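Keeping the Urio running: a tech talks shop

27 Jan 2025

Caught the lead tech at Lanusley between two jobs, so this is short. She looks after one machine, a two-arm bench unit called the Urio, and has for two years now. Asked not to be named, fine by us.

First question was what breaks. "Fingers," she said. "Always the fingers. The arms are fine, the arms will outlive me. But the pads wear and the tendons stretch, and you don't notice till it starts dropping things."

Her routine is 5 checks every morning before anything moves. Pads, tendons, wrist play, cable run, then a zero on both shoulders. Takes a few minutes if nothing is off. The torque on the wrist bolts is the one people skip, she says, and the one she gets called back for.

"I had one come in from Sutow in November, the left wrist was turning a hair late. They'd swapped the whole motor. It was a bolt."

Most of the setup time goes into the two hands agreeing with each other. One comes in over the top of a thing, the other comes in low, and both have to know where the middle is. She tunes that against how a person does it, with ordinary stuff on an ordinary table.

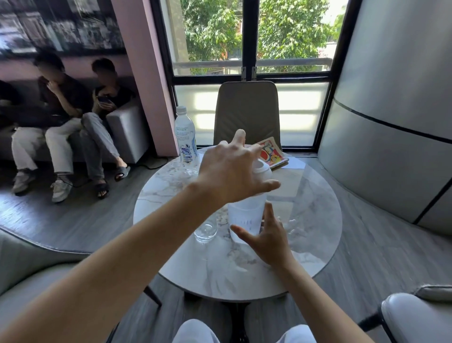

Left hand over the lid, right hand coming in low on the shaker cup.

"A cup with a lid is a good teacher," she said. "The top hand wants to push down, the bottom hand wants to squeeze. Too much of either and you've got a mess. So I set the grip low and bring it up one step at a time."

How many steps? Depends on the pads. New ones need less. On the last set she wrote down 195 as the grip setting and left it there, but she would not call that a number for anybody else's machine. "Write your own down. On paper. Tape it to the base."

We asked about Floltavance, the calibration software that ships with the unit. Long pause. "It's OK. It does the shoulders well. I still do the wrists by hand, I don't like how it rounds."

Pads get changed at around 292 hours, sooner if they look shiny. She keeps a spare set for each hand in seperate bags, after once fitting a left on a right and losing an afternoon to it.

Anything she'd change on the Urio? The cover screws, right away. Too small, too many, and one of them sits behind the cable clip so the clip has to come off first. "I've asked. They said next version."

Then her phone went and she had a wrist to look at.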